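Reviews > Furniture > Tables and benches

Stuma Long Table, natural timber top

Sunday, November 30, 2025
By Marwa Belhaj

The Stuma Long Table is sold as a dining table, but the brochure also puts it in studios, shops and classrooms. I bought one in January for the back half of our ground floor, where it has been used for meals, sewing, tax paperwork and a fair bit of gluing. It replaced a laminate table that had started to lift at the edges.

Price was $1747 with the natural top and the steel legs. Delivery was extra and came to more than I expected. There is a cheaper version with a painted frame, and I would have bought that if the colour had been in stock.

Delivery and assembly

It arrives in two cartons, the top in one and everything else in the other. The top carton is awkward. The driver and I got it up the front steps and then had to take the flyscreen off its hinges to get it through the door. If you live in a flat with a tight stairwell, measure the landing first and compare it with the carton size, not the table size. The carton is a good deal longer.

Instructions are a single folded sheet with drawings only. They are clear enough, apart from the step where the cross rail goes on. The drawing shows the rail from underneath and I fitted it back to front. The bolts still went in, so I didn't notice until the legs wouldn't sit square. My neighbour Ashraf Alaoui came over to help turn it the right way up. It needs two people for that part and the sheet does say so.

The supplied hex key is soft and rounded off on the last few bolts. Use your own.

The frame

No complaints here. The legs are powder-coated steel, folded and welded, with a levelling foot on each. Our floor slopes towards the laundry and the feet had enough travel to take it up. The rated load is some 200 kilograms spread across the top, and I have had no reason to doubt it. I have stood on it to change a light globe and there was very little movement.

Side to side it is very stiff. End to end there was a slight sway after the first few weeks, which went when I tightened the bolts again. I have done it once more since. The cross rail sits low enough that tall people will knock their shins on it if they pull in close.

Leg room at the ends is poor. The legs are set in from the corners, and whoever sits at the head of the table has to straddle one or sit back. For meals we leave the ends free.

The top

This is what most of the money goes on. It is solid timber in long boards, oiled at the factory, and the colour is lighter than the showroom sample I looked at. It has a fair amount of variation, from pale tan to a warm honey, and if you want an even colour you should order the darker stain. I like it as it is.

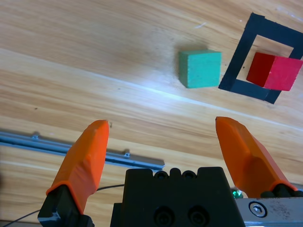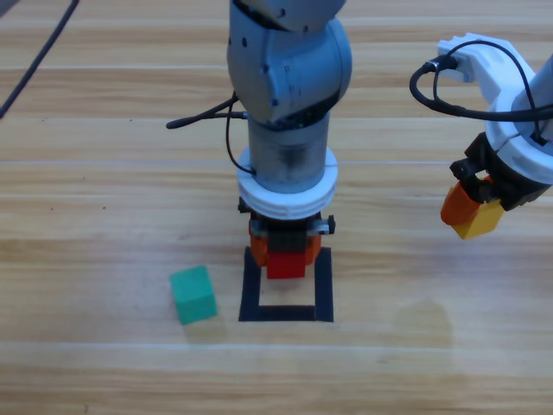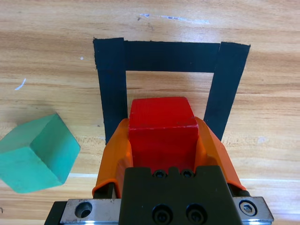 The natural top. The last picture has a pale scuff and a short white scratch in it.

Factory oil is thin. Stuma recommends a further coat before first use, in small print on the care card, and the card was at the bottom of the leg carton. I found it after a week. By then there was a ring from a teapot at our end and a faint patch where a wet tea towel had been left overnight. The patch came out with fine sandpaper and oil. The ring is still there if you know where to look.

I used Ait Ali furniture oil, the matt one, put on with a cotton rag and wiped back after a quarter of an hour. It went on easily and smelled for days. Sanaa Shehata, who has the same table in her pottery shop, used the Astard hard wax instead and hers beads water better than mine does. It is also a little shinier. If I were starting again I would go with the wax and put up with the sheen.

The timber is on the soft side. A dropped pair of scissors left a dent, and writing on a single sheet of paper with a ballpoint will mark it. We keep a cutting mat on the sewing end and have got used to putting a magazine under forms. Small dents lift if you put a damp cloth over them and touch it with a warm iron, then re-oil when it has dried.

Masking tape comes off cleanly if you don't leave it. I had a strip down for the length of a school holidays and it took some of the oil with it, so there was a dull line until the next coat. Eucalyptus oil on a rag shifts old adhesive without hurting the timber. Don't use the citrus cleaner.

Movement has been less than I feared. We have a gas heater on the nearest wall, and over winter the boards shrank a touch and I could feel the joins with a fingernail. By October they had closed up again. The top is fixed through slotted brackets to allow for this — leave those screws firm but not hard down. There is no cupping that I can find with a straight edge.

Glare is worth a mention. With a window at one end you get a bright streak down the timber in the afternoon, even with a matt oil. It bothered me when sewing and I moved the chair to the other side.

Compared with others

I looked at the Ustalard trestle before buying. It is cheaper, lighter and packs away, and for a spare room I would have chosen it. The top is veneer though, and the veneer on the floor model was already chipped at a corner. Zihan Yan, who had one for her market stall, says it travels well but wobbles on grass.

Customer service

One levelling foot arrived with a stripped thread. I emailed a photo and a new one came in the post the following week, without a note and without the washer. I used a washer from the shed.

Would I buy it again

Yes, for the frame and the size. I would wax the top before using it and I'd ask for the sample in daylight. Anyone who wants a surface that stays unmarked should look at laminate or stone. Mine has picked up marks all year and I have a tin of oil in the cupboard for when I get to it.

Related reviews
Astard hard wax, satin and matt
Ustalard folding trestle
Ait Ali furniture oil on outdoor settings
Stuma bench seat, by Radwa Abdel Hamid
Felt pads and other chair feet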